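Grornum Software: Frequently Asked Questions
Last updated: 29 October 2018

This page is for people who use Grornum to prepare two-hand gripper recordings and train a policy from them. Please read it before you write to the support list. The examples come from our cloth task, where one person works at the side of a bed with a gripper in each hand.

What does Grornum do, and what does it not do?

Grornum reads the video from both hand-held grippers, brings the two streams to one common clock, recovers the path of each gripper, and writes episodes which the Veres trainer can open. It does not control a robot. For control you need Cornau, which has its own page and its own installer.

How does the software know which gripper is left and which is right?

From the device table in your project file. The label with the QR code on the housing is read once, when the session is opened, and the result is compared with the table. If they do not agree, Grornum stops with error 23 and does not guess. The label can be upside down in the view, as it is here, and the reader accepts this.
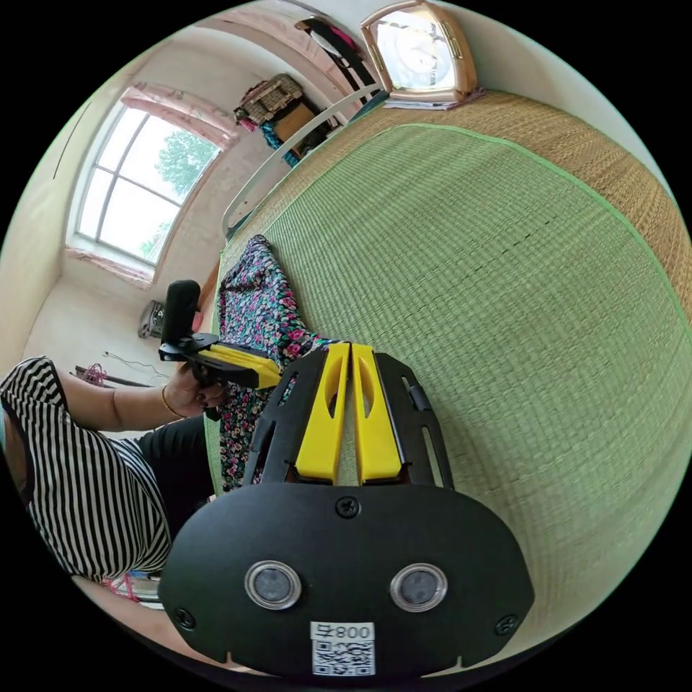
Why does the tracker lose position when I come close to the bed?

The tracker needs points which stay in their place. When a cloth fills most of the view, many points are on the cloth, and they move together with it. The window, the door and the bed rail are much better for tracking. Try to begin each episode with the gripper a little higher, so that the map has the room in it before the cloth comes near.

In version 9 we also added a cloth mask. It is off by default. Turn it on under Tracking, then Masks, and process the session again.

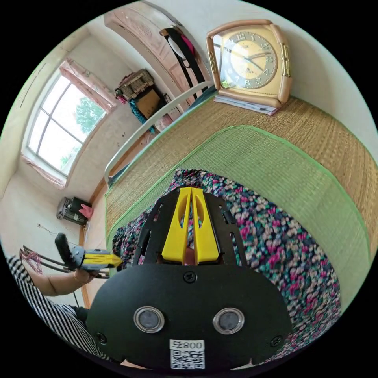
Cloth task, view from one gripper. The window and the bed rail are in view behind the floral fabric.

Is a woven mat a problem for the feature matcher?

It can be. The weave repeats, and one part of the mat looks very much like another. We had nearly 50 rejected episodes in August for this reason. The new matcher compares bigger patches, and the number went down a lot. If you still see jumps in the path, raise the patch size by one step and look at the path viewer again before you change anything else.

My finger opening value is wrong. What should I check?

First check that the calibration file belongs to the gripper you used. Then open the first images of the episode and see if the yellow fingers are found. Strong light from a window can change how the yellow looks, and the color range in the default profile is narrow. Make it wider with the slider, save it under a new profile name, and do not overwrite the default.

Should both grippers be visible to each other?

Not all the time, but it helps. When one camera sees the other gripper, Grornum adds this as a constraint between the two paths, and the distance between the hands becomes more exact. This matters most in the moments when one hand holds the cloth and the other one approaches.

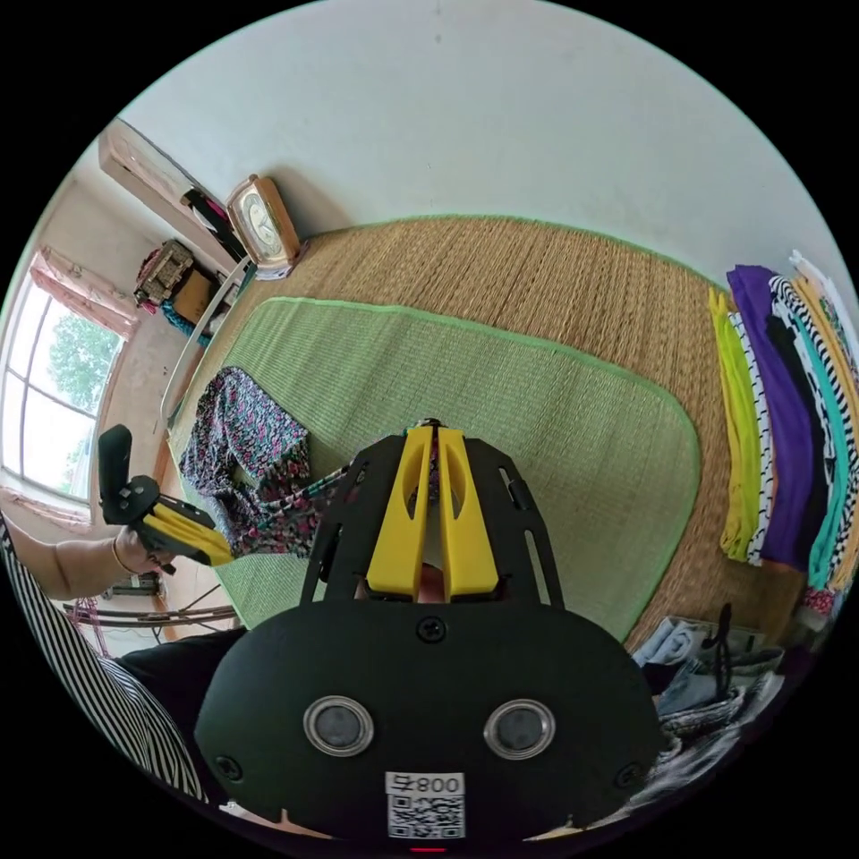 The second gripper with the cloth between its fingers, as seen from the first.

How many episodes does the planner need?

Our cloth policy was trained with 870 episodes, all of them checked in the viewer. With fewer you can get a first result, but the planner will often choose a bad point on the edge of the cloth.

Can I use Grornum with the Grillis simulator?

Yes, for replay only. Export with the option "paths without images". Grillis does not import cloth masks at the moment.

Where do I report a mistake on this page?

Write to Réka Magyar through the contact form and give the title of the question. For software errors please attach the session log also - without it we cannot repeat the problem.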